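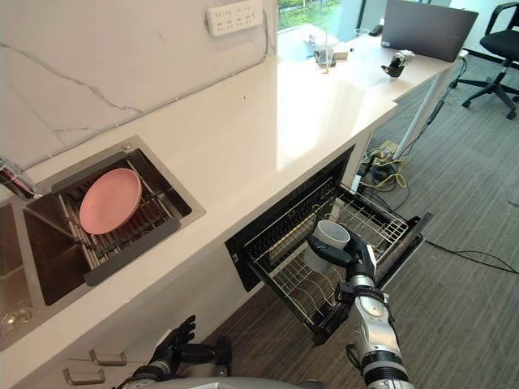 Le classeur Graris, je le réclamais depuis des mois et je l'ai enfin : un recueil de règles pour faire travailler un robot dans une cuisine équipée comme chez tout le monde, édité par Virkasa, livré avec un jeu de cales, des étiquettes et un abonnement aux mises à jour. Sept chapitres, écrits gros, qu'on peut lire debout avec le robot à côté (et c'est bien comme ça que je l'ai lu !). Le premier traite de l'environnement avant même de parler du bras, et il m'a tout de suite conquise. Notre multiprise est haut sur le mur, loin de l'évier, donc bon point pour nous. Les câbles noirs qui traînent sur la moquette, eux, tombent en plein dans la règle 1.4 : tout ce qui court au sol doit être fixé ou sorti de la zone où quelqu'un peut reculer. Même chose pour le tiroir du lave-vaisselle, que le classeur range parmi les « obstacles bas » dès qu'il est ouvert - je n'y avais jamais pensé, alors que je m'y cogne les tibias depuis toujours.

Ce que j'aime, c'est le ton. On sent des gens qui ont chargé des tiroirs et cassé des assiettes. Chaque règle tient en deux lignes, suivie d'une case « comment vérifier ». Pour l'arrêt d'urgence, par exemple, on demande que l'opérateur puisse l'atteindre sans passer sous le bras, puis on le fait essayer à une deuxième personne, de l'autre main. Un essai bête comme chou, que nous avons raté au premier passage.

Le chapitre sur la vaisselle est mon préféré. Il conseille de commencer par des objets incassables, de garder toujours les mêmes d'une série à l'autre et de noter leur état de surface. J'ai d'abord trouvé ça maniaque, puis j'ai regardé de près notre gobelet en plastique blanc, avec son petit visage de dessin animé en relief et ses traces grises un peu partout. Un relief sous un doigt de pince, ça se note, et les éraflures aussi ! 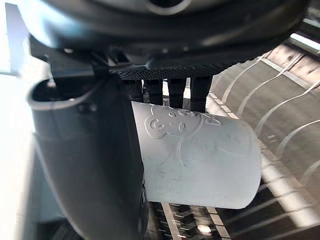 RUBRIQUE : PRISE ET DÉPOSE

La fiche « récipients ouverts » distingue la tasse tenue droite et la tasse couchée, avec une limite de serrage à établir soi-même pour chacune. Les auteurs ne donnent aucune valeur toute faite et je les en remercie, chaque main est différente. On serre par paliers, on relâche, on inspecte, on écrit. La fiche interdit aussi de rattraper à la main un objet qui glisse tant que le bras est sous tension. Elle est affichée chez nous depuis janvier.

Deux reproches quand même. Le prix : 2 630 euros avec l'abonnement, c'est costaud pour une petite équipe. Et l'index est indigent, il faut chercher « eau » à « liquides, autres ». À côté, le guide El-Sayed est mieux indexé mais beaucoup plus théorique, je le garde pour l'analyse de risques. Le Graris ne la remplace pas, il le dit d'ailleurs dès la préface.

Je le recommande de bon cœur à qui installe son premier poste - et à ceux qui croient le leur déjà en ordre.

Hanane Belkadi

Accueil | Essais | Guides | Sécurité | Contact

Commentaires

Randton : Merci pour l'essai. Les étiquettes tiennent-elles à la vapeur ?

Hanane Belkadi : Pas testé ! Les miennes sont côté bureau.

mlle_pince : Même souci avec l'index, j'ai fini par en taper un moi-même. Je peux l'envoyer.

Fabrice T. : Et pour un robot à deux bras, il y a quelque chose sur la main qui ne travaille pas ?

Hanane Belkadi : Oui, une demi-page au chapitre 7. Un peu court à mon goût.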